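Speaker notes -- "Running a Film Night in a Library Parking Lot"
Neighborhood events workshop, second slot after lunch. Keep it under twenty minutes.

Slide 1. Title

Say hello. Wait for the people carrying coffee. Mention that the Wullstead branch lot has 36 parking spaces and one very bright security light, and that most of this talk is really about the light.

Slide 2. What we thought we were doing

The plan was a projector, a sheet and some goodwill. First night was in May. Sunset came late, the kids were tired by the opening titles, and the sheet behaved like a sail. PAUSE here, people usually laugh, and if they don't, move along.

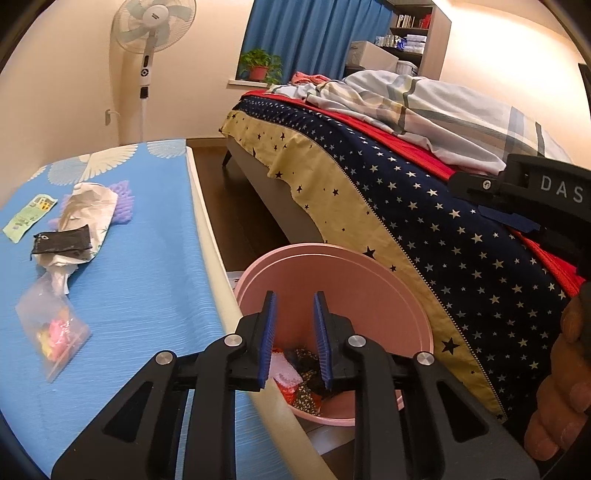

Screens come first, then, before you so much as think about a movie. We priced a proper inflatable from Gireo and then sat down for a while. What we ended up with was a stretched screen on a pipe frame, with a black border pinned on by hand. Don't throw out the offcuts. A basin of crumpled scraps, white lace and black with gold dots and bits of red and orange pattern, looks like trash until somebody needs to mark the trip hazards on every guy line. Bright ones at ankle height. The black ones are useless for this, as I learned with my shin.

Slide 3. The license

Yes, you need one. Yes, even if it's free. Yes, even if you own the disc. Ours came to 361 dollars, which was more than the popcorn and less than the argument we had over it. Read the part about advertising twice. Ours let us put the title on the library door but not on the banner across the street, so the banner said "A MOVIE" in very large letters. Attendance was fine.

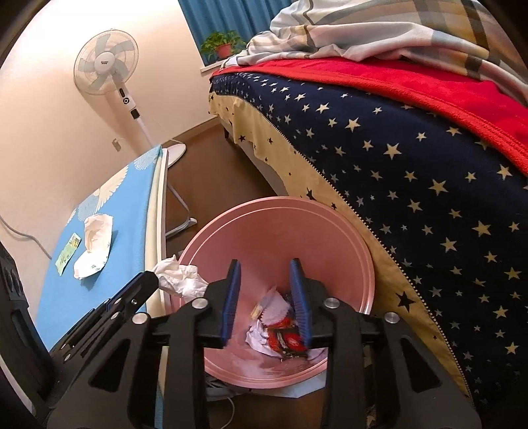 Slide 4. Sound

Two speakers up front will deafen the first row and leave the back row guessing. Put a second pair halfway down the lot. The Mykhailiuk apartments sit right behind us, so we dropped a flyer at every door a week ahead with a phone number on it. We got 5 calls. Four wanted to know the start time.

Slide 5. Choosing the movie

Do not hold an open vote. We did, and took in 587 ballots, a good many in the same purple marker. Offer two titles, both of which you can stand to hear through a wall during the sound check. 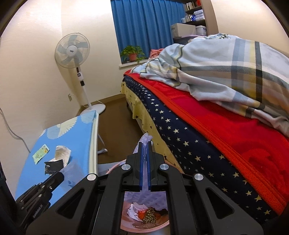 Slide 6. The light

(Slow down for this one.) The security light is on a sensor. The sensor is run by the property office. The property office closes at 4. Ask in writing, early, and get the name of the person with the key -- then ask again that morning. Our first summer we watched the entire first reel of a black-and-white comedy as a sort of pale rumor.

Slide 7. Rain

Pick a rain date and print it on everything. Nanar Hall lets us use their gym if we call by noon. The echo is terrible but the floor is dry.

Slide 8. Questions

If there are none, ask who has a screen we can borrow in August. Leave the sign-up sheet by the door and take the pen back afterward.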